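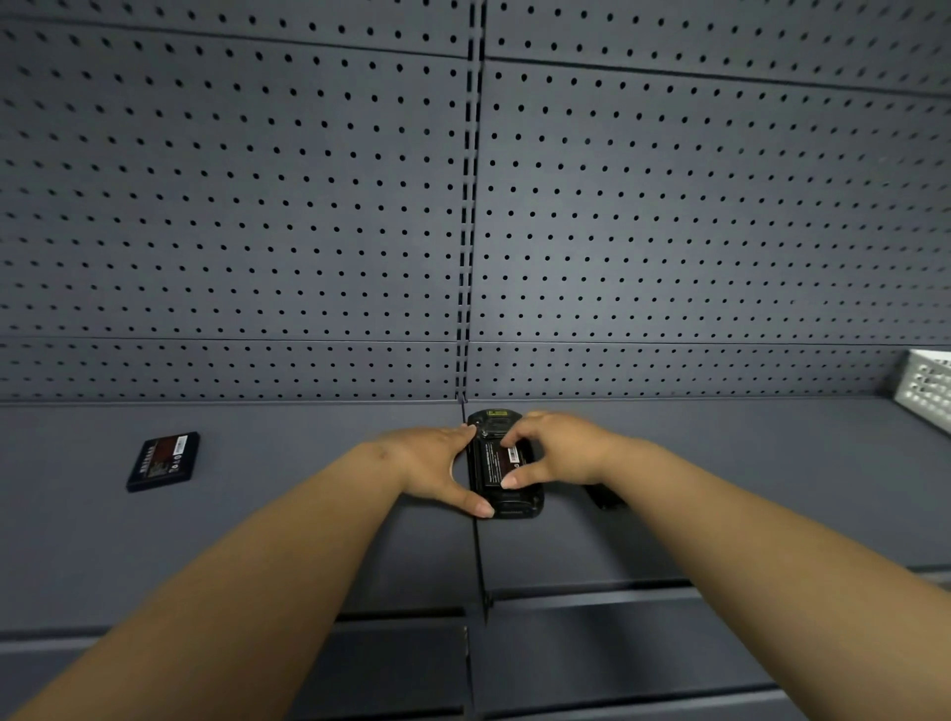 How long should I charge a new handheld scanner before I use it for the first time?

Give it one full charge, until the light on the cradle stops blinking and stays green, and leave it alone while it gets there. An evening is usually plenty, and if you set it going before you lock up, it will be waiting for you in the morning.

Section 3: Getting Your Stockroom Scanner Ready

By Corina Olteanu
May
8 minute read
Print this page | E-mail this page

Welcome back! If you've worked your way through the first two sections, you have your shelves labeled and your item list typed up, and the hard part is behind you. In this section we'll get the scanner itself charged, joined to your network and talking to the Drerine stock program. Put the kettle on, find a bit of clear counter, and take it slowly. I have set up a good many of these for shops in Garport and Pickering, and the ones that went badly were nearly always the ones done in a hurry with a customer at the door.

Charging the battery

1. Take the battery out of its bag and peel off any film over the metal contacts. It's thin and clear and very easy to miss.

2. With the scanner switched off, set the battery into the back, contacts end first, and press down the other end until you hear it click.

3. Run your thumb across the battery. It should sit level with the case and shouldn't rock.

4. Plug in the cradle, then stand the scanner in it. The cradle light blinks orange while charging.

5. When the light turns a steady green, lift the scanner out and hold the power key until the Drindau welcome screen comes up. The first start is slow, so do give it a minute or two before you decide something is wrong.

CAUTION: Never use a battery that is swollen, dented or leaking, and please don't pry at a stuck one with a screwdriver. Put it aside, away from anything that burns, and ask us for a replacement.

CAUTION: Keep the cradle away from heaters and sunny windowsills. A battery that gets too warm will stop charging partway, and the light will blink red until it cools.

Note: The battery is rated for 800 full charges. A shop that charges every night will get a couple of years out of it, and you'll know it's getting tired when the scanner starts asking for its cradle halfway through the afternoon.

Joining your network

6. From the main menu, choose Settings, then Wireless. Wait for the list to fill in.

7. Pick your shop's network and type the password. Capital letters matter here, and the shift key only holds for one letter — press it twice if you need several in a row.

8. Walk to the far end of your stockroom and look at the signal bars. If they drop away to nothing, the scanner will still work and will hold up to 2000 scans in its memory until you come back into range. It sends them along by itself once the bars return.

Note: If you have a guest network for customers, don't use that one. Many of them log you out after a while, and you would have to sign in all over again.

Linking to the stock program

9. On your office computer, open the stock program and choose Devices, then Add a Device. A large square code appears on the screen.

10. Press the yellow key on the scanner and point it at the code from a forearm's length away. You'll hear one long beep.

11. Type a name for the scanner when it asks. Something plain like Back Room is best, and you can change it later.

12. Choose Download Items. A list of 600 items comes down while you stretch your legs, and longer lists take a little more patience.

A short test

13. Pick any labeled product and scan it. The name and shelf number should appear together.

14. Type a quantity and press Enter, then check that the same number shows up on the office computer.

15. Do the same with an item from another shelf, preferably one with a small or curved label. Jars and tubes are fussier than boxes, and it's nice to learn the knack of tilting the scanner a little before you have a whole count ahead of you.

If you see "Error 54," the scanner has found your network but can't find the program. Nine times out of ten the office computer has gone to sleep. Wake it up, wait a moment, and press Retry. If the message comes back, go through steps 9 and 10 again, and your item list will still be there.

If the beep is too loud (some people love it, and some can't stand it by lunchtime), go to Settings, then Sound, and bring it down. I like to leave it just loud enough to hear over the radio.

Wipe the scanner window with a soft, dry cloth at the end of the day and stand it back in its cradle overnight. Window cleaner leaves a haze on the plastic, so keep that for the shop front.

Section 4 covers your first full count, including what to do with odd stock that has lost its label.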